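October 23, 2021

Skelberg project, bedroom tasks. Notes on the jewellery sorting set.

Carried on from the list we agreed at the last group meeting. The task is to pick up small items of jewellery from a bed and put them in a box, one at a time, with the hand-held gripper. Target for this task is 400 demonstrations out of the 1000 we promised for the whole student project. Count before starting was 126.

Checked the gripper first. Jaws open and close evenly, pivot bolts tight. The jaw pads had picked up lint, so I wiped both with a damp cloth and let them dry. Recalibrated the opening width with the printed card. First attempt was off by a couple of millimetres at full close, second was fine. Saved the values in the shared folder under Altenstead, same place as the kitchen ones.

Layout: items in a row across the duvet, box on the right, lid open. I left the duvet wrinkled on purpose. In July we smoothed everything flat and the policy did badly as soon as the cloth had a fold in it. Phone stays on the bed as a distractor and must not be touched. If it gets knocked, mark the run and keep it, don't delete it.

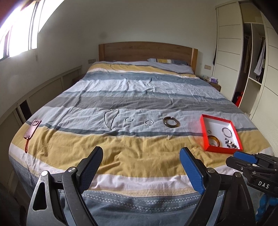

Jewellery row on the striped duvet, red box open at the right.

Order of picking is left to right for the first half of the runs, then free choice. Shuffle the row every ten runs. The box can move as well, but keep it within reach so that the wrist doesn't have to turn too far.

Notes on the items:

Bead necklace - the hard one. If you grip at the lowest point of the loop it swings and catches the rim of the box. Better to take it with the strands close together, lift high and lower it slowly. Runs take nearly twice as long as the others.

Small silver bracelets - fine if approached from above. From the side the jaws push them into a fold and they go flat against the cloth. Had to restart several of these.

Brown bangle - easy to grip. Worried about the tracking on it as the light comes through it, but playback looked all right. Someone with more patience should go through those clips properly.

Daylight from the window is strong on the left side. I didn't draw anything across it. Clurport want varied lighting and we have too many lamp-only sessions already. Exposure shifts a bit when the gripper swings from the bed towards the window, so start each run facing the headboard and wait a second before moving.

Stopped at 200. Battery was low and my grip was getting sloppy by then, the last few runs are jerky and I have flagged them.

To do:
Copy the files off and check the timestamps against the log sheet.
Ask whether the Khúc loader still drops the first second of each clip. If it does, the wait at the start needs to be longer.
Order spare jaw pads.
Try the same layout with the box lid closed. Not sure one gripper can open it without a second hand holding the base.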